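Home | Browse topics | Ask | Members | Log in

Best way to mark a paper-covered table into sections?
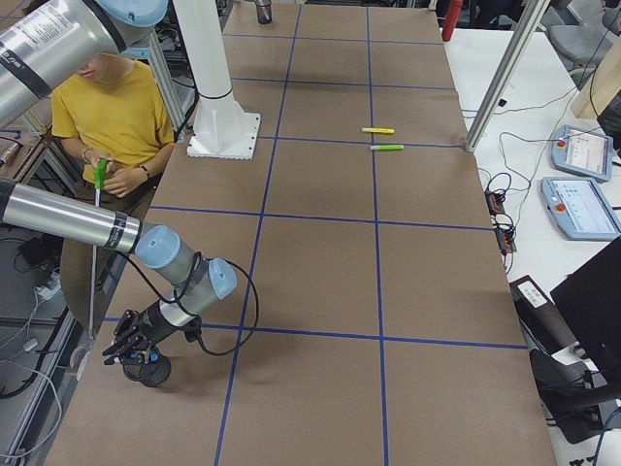 Brown kraft paper with blue tape lines, plus a yellow highlighter and a green marker.

Hi everyone! I'm getting a long table ready for our kids' craft day in Skelville in August, and I'd like each child to have a space of their own. I love the look of kraft paper with a taped grid, but my practice run at home was a bit of a disaster — the lines wandered, and the paper tore when I tried to move a strip. Do you measure everything first, or just go by eye? And would you draw on the sections with markers or keep them plain? Thank you so much, I know it's a small thing to fuss over!

Bilik_crafts
2018-06-09

Tamer Haddad
Not a small thing at all, I've fussed over it plenty myself! Pull the paper snug and tape down the two short ends before you start on the grid. Then do the long lines, all the way from one end to the other, and leave the cross lines for last. I make little pencil ticks along both sides of the table, 60 centimeters apart for younger kids (they do spread out) and 40 if it's only coloring. Lay each strip down lightly, step back and look at it, and press it flat once you're happy. If one has to come up, peel it back slowly and low to the paper. As for markers, I'd write the names small in a corner so the rest of the space is theirs. Try your green on a scrap first, as some of them go right through to the tabletop. Yellow highlighter hardly shows on brown paper, in my experience, so I'd save it for something else.

Jia
By eye is fine. Mine are always crooked and the kids don't care.

Gevham_Gran
I agree with Tamer about the long lines first. We use painter's tape at our place and it lifts off pretty well if you don't leave it down all week. Get a second person to hold the other end of the tape, it goes so much faster — and it's nicer with company!

215 views | 2 shares | 3 comments

Contact us | Copyright 2018 | Back to top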